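Subject: Re: [household-list] Folding on the bed or folding on the table?

Lempi Rantala wrote:

> Dear all,
>
> A small question, but it has been nagging at me since we moved into the
> Skitum flat. I have always folded laundry on the kitchen table. Now the
> kitchen table is a drop-leaf thing the width of a tea tray, and I have
> started doing everything on the bed. My back complains, my stacks lean
> over, and the soft things (T-shirts, pajama tops, the thin blue jersey
> stuff my son lives in) come out looking as if I'd rolled them up in the
> dark.
>
> Do any of you fold on the bed and like it? And do you fold soft cloth in
> the air first, or lay it flat from the start? My mother was firmly an
> in-the-air person and I have never been able to do it.
>
> Lempi

Dear Lempi, and everyone else who has been reading along quietly,

I meant to answer this the evening it came in, but I had a basket of my own to get through, and then I fell asleep next to it. So please forgive the delay, and please get yourself a cup of something, as I have a great deal to say about folding on beds.

I have folded on the bed for all my married life. When we lived in the old place in Ostov there was no other flat surface that didn't already have somebody's homework on it, and by the time we had a proper table I had lost the habit of using one. So yes, I do it, and yes, I like it very much! But it took me years to stop fighting with it.

The back first. A bed is too low for standing work, and there isn't any trick that makes it higher. I kneel on a cushion on the floor, or I sit right on the edge with one leg tucked up and turn toward the middle of the mattress. If you kneel, take a thick cushion and change sides when you're halfway through the basket. My sister-in-law puts an ironing board across the foot of hers and swears by it, but I find I just end up with two places to lose socks.

Then the leaning stacks. A mattress gives, so anything taller than a few shirts will slump toward wherever you're sitting. I stopped building stacks on the bed altogether. I fold a thing, and it goes onto the dresser or into the drawer straight away, or if I'm feeling lazy it goes onto a big tray that I've set down on the far pillow. The tray is an old Stougaard one, enamel, badly chipped, and I wouldn't trade it. Before the tray I used the lid of a storage box, and that was fine too.

Now, the sheet underneath. I used to make the bed beautifully before I folded on it, smoothing everything down, and I have given that up completely. A few creases in the bottom sheet make no difference to a T-shirt. What does make a difference is a quilt or a fluffy blanket, because the cloth sinks in and you can't get a straight edge, and you come away with lint on anything dark. So pull the covers right off or fold them down to the foot, and work on the plain sheet. If your navy things pick up fuzz anyway, do them before the towels and never after.

As for air or flat - oh, your poor mother and mine would have had a lovely afternoon together. Mine could fold a bath sheet without it ever touching anything, chin and elbows and all. I can't do it either. I've settled on something in between, and for soft, stretchy cloth I really do believe it's the better way.

I pick the piece up by two corners, one in each hand, and hold it a little above the bed so the bottom of it rests on the sheet and the top hangs from my fingers. Then I draw my hands apart until the top edge goes straight. You don't want to pull hard, as jersey will stretch if you let it, and then you've folded a shape that isn't the shape of the shirt.
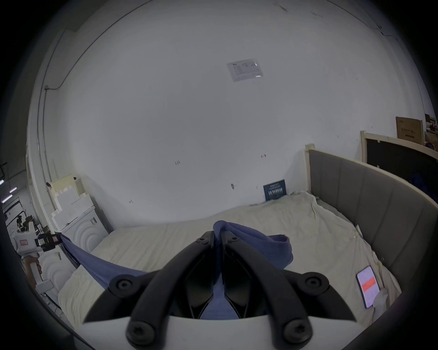 Once that edge is straight I lower it away from me, let it lie, and only then smooth the rest with the flat of my hand, working out toward the hem. After that it's the ordinary business of sides to the middle and bottom to the top. The whole secret, if I have one, is that I get one good edge and let everything else follow it. With a bunched-up piece it can take me two or three tries to find the corners at all, and I've stopped being cross about it.

Please also clear your bits and pieces off the bed before you begin! I say this as a woman who once folded her own reading glasses into a pillowcase and didn't find them until July. Phones, tissues, hair clips, the television remote, they all migrate under the laundry the minute you turn around. I do mean to follow my own advice one of these days.

A word on sheets, too, while I have you. I bought a fitted sheet from Inley with a 400 thread count, in the sale, and it's the slipperiest thing I've ever tried to fold on. Gorgeous to sleep in, hopeless for laundry. If you have a choice, fold on wash day before the good sheets go back on, when there's an old soft cotton one down.

And about your son's blue things, Lempi - if he's anything like mine were, he'll pull the bottom one out and the drawer will look like a bird's nest by supper. I rolled my boys' T-shirts from the time they were tall enough to reach the drawer, and it saved a good deal of shouting. Rolled up in the dark may be just what he needs.

Do write back and tell us how the cushion goes, and whether you can fit a tray anywhere in that little bedroom. I'd love to hear from the table people as well, if there are any left.

Warmly,
Vesela Mladenović

1,477 views | 70 shares | 2 comments

Comments

threadbare_kit
The part about getting one good edge first helped me a lot. I always started smoothing from the middle and wondered why the hem was never straight. Kneeling is out for me, with my knees, but sitting sideways on the edge works.

Oonagh in the attic
Table person here, still going strong! But I'm borrowing the tray idea for the spare room. Does anyone have a way with fitted sheets that doesn't end in a ball?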